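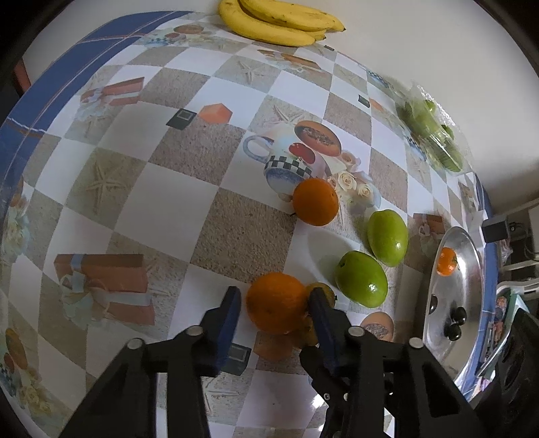
Good practice for soft produce starts well before the fingers close, and most of the bruised fruit we have heard about at Skultivetti could have been avoided by a little patience in the setting up. This section of the guide covers the house rules for hand-held gripper work on kitchen and market tables, and it applies to everyone on the Prilldale and Bristden sites, whether it's your first session or your eighty-ninth. Please read it through once with a cup of something before you pick up the tool! When an orange sits between the navy-blue pads with smaller fruits tucked in right beside it, you'll want to know where both fingers are, including the one that passes in front of the neighbors.

## 4. Handling fruit on a dressed table

### 4.1 Before you start

1. Wipe both pads with a barely damp cloth and let them dry.
2. Open and close the fingers a few times with nothing between them. They should meet evenly. If one lags behind the other, stop and follow the linkage check in Section 2.
3. Look over the pivot heads and the small screws. Snug is right; please don't crank them down, or the linkage will stiffen up on you.
4. Smooth the tablecloth. Patterned cloths are welcome (we like them, and homes are full of them), but a wrinkle under a round fruit will send it rolling.

**Note:** Printed fruit on a cloth doesn't count as an item. Tarek Cherkaoui keeps the item sheet, and he asks that you list only real produce on it, however convincing that papaya looks.

### 4.2 Picking up

1. Choose one fruit and stay with it until it has been set down. Changing your mind halfway is the habit we work hardest to break.
2. Bring the open fingers down on either side, with the pads level with the widest part of the fruit.
3. Close slowly until both pads touch, then add only as much squeeze as you need to lift. An orange will put up with a fair amount. Ripe bananas won't, so take those by the thick part of the stem if you can reach it.
4. Pause for a slow breath, then lift straight up until the fruit is clear of the cloth.

**Caution:** Keep your free hand away from the linkages whenever the fingers are moving. The gaps between the bars are pinch points, even at low speed.

**Caution:** Small fruits lying against the one you're after can get trapped behind a finger. Turn your wrist and come in from a different side, or pick up the small ones first.

### 4.3 Setting down

1. Move over the tray or the bare patch of cloth you've chosen. Metal trays have raised rims, so come in from above and don't slide across.
2. Lower until the fruit is resting on something, and open the fingers only then. No dropping, please, not even the last half inch.
3. Back the tool away along the same path you came in by.

If a fruit does fall, leave it until the fingers are at rest, pick it up by hand, and mark it with a D on the sheet. Dropped fruit may go back on the table if the skin is sound. Split or leaking fruit goes in the compost, and the pads get wiped again before you carry on.

Questions about this section go to Fathima Bhuiyan at the Bristden desk, who is always glad to walk a new operator through a first pickup.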